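Pledari Trail Computer – Set-Up Guide
December
By the Pledari support desk

Section 4. Mounting and pairing before your first ride

Complete Section 3 (charging) before you begin. The unit needs at least half a charge to finish pairing. If the battery symbol blinks during any of the steps below, stop and return the unit to the charger.

4.1 Fitting the handlebar mount

1. Wipe the handlebar with a dry cloth where the mount will sit. Do not use oil or polish.
2. Choose the rubber shim that matches your bar. The thin shim fits most flat bars. The thick shim is for narrow bars, including those on many folding bikes.
3. Wrap the shim around the bar with the ribbed side facing out.
4. Open the clamp, place it over the shim and close it until the tab clicks.
5. Tighten the screw with the supplied key until the mount no longer turns by hand.

CAUTION: Do not overtighten the screw on a carbon bar. If your bar maker gives a torque limit, use that figure.

NOTE: On a folding bike, fold and unfold the bike once with the mount in place but without the unit. If the mount touches the frame or a cable, move it closer to the stem.

4.2 Fitting the wheel sensor

1. Slide the sensor band around the front hub. The arrow on the sensor can point either way.
2. Hook the band over both tabs.
3. Lift the wheel and spin it. The sensor light flashes green when it wakes.
4. Check that the band does not rub on the spokes or the brake disc.

The sensor goes to sleep after 45 seconds without movement. Spin the wheel again to wake it.

4.3 Pairing

1. Press and hold the side button until the Pledari logo shows.
2. Select Sensors, then Add New.
3. Spin the front wheel. The sensor appears in the list under a three-digit number, such as 821. The same number is printed on the back of the sensor.
4. Select your sensor and press the side button once.
5. Wait for the word Paired.

If two riders are setting up side by side, both sensors may show in the list. Check the printed number before you select.

NOTE: Sirnon heart rate straps pair in the same menu. Older straps need to be worn during pairing – they do not transmit when lying on a table.

4.4 Loading a trail map

1. Connect the unit to your computer with the cable.
2. Open the Trirkilport map program and sign in.
3. Pick a region. The size is shown next to the name. The largest region takes 545 MB, and the unit can hold several of that size.
4. Select Send to Device and leave the cable connected until the bar is full.
5. Disconnect and restart the unit.

Shared-use paths are drawn in blue and bike-only trails in green. Trails that are closed for the season stay on the map until the next update. Updates are released every Friday.

4.5 If something does not work

Error 61 means the unit has lost the wheel sensor. Wake the sensor, move the unit closer and repeat 4.3. If the error returns, replace the coin cell in the sensor.

Speed reads too high or too low: check the wheel size under Settings, Bike. The unit is set at the factory for a full-size wheel and must be changed for small wheels.

Map is blank: zoom out twice. If there is still no map, repeat 4.4.

4.6 Before you ride

Tug the unit upward to check that it is locked in the mount. Tie your shoes and tuck in any loose lace ends on the chain side. Set the screen brightness while standing still – do not change settings while moving.
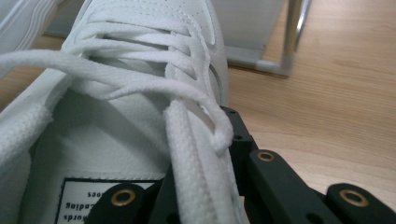

Fig. 4-7. Lacing on a low-top shoe, with a loop hanging beside the eyelets.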